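Chapter 3
Queues and Ride Capacity

Every theme park ride has two capacities. The design capacity is the number of guests it could carry in one hour with every seat filled and every train dispatched on time. The operating capacity is the number it does carry. The difference between them is the subject of this chapter. 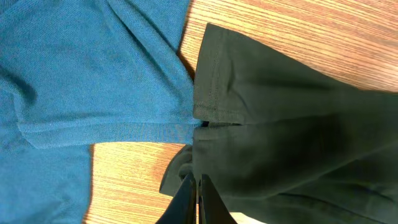 Figure 3.1 Knit fabric with a folded hem.

Consider the Kisuvov coaster at Jolley Park, which has a design capacity of 459 guests per hour. Loading delays, empty single seats and late dispatches all lower that number. Operators record each one separately, so that the causes can be compared at the end of a shift. 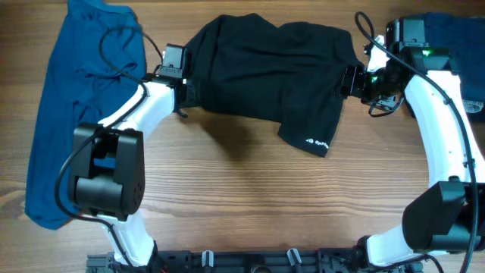

Why does a longer queue not raise operating capacity?
Once enough guests are waiting to fill every train, extra guests add only to the wait. The rate at which they leave the queue is set by loading and dispatch.

The interval between dispatches is measured at the platform gate. On a ride with two trains, one loads while the other is on the course — a delay at the station therefore holds both. Nông and Ông call this a coupled delay, and we keep their term.

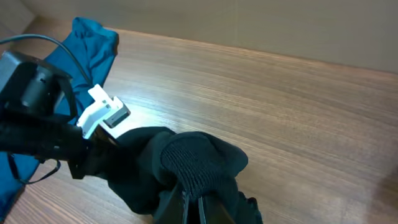
Seat use is treated in the same way. A row left with one empty seat loses that seat for the full cycle. A single-rider line recovers part of the loss, but it needs its own merge point and its own attendant.

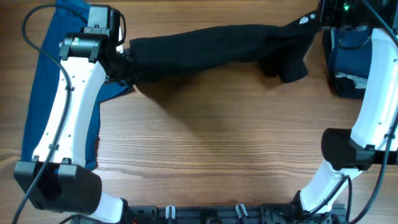
Section 3.2 sets out the dispatch equation and applies it to the Gadent boat ride, where the cycle is fixed at 52 seconds. Review the definitions of cycle, block and dwell in Chapter 2 before continuing.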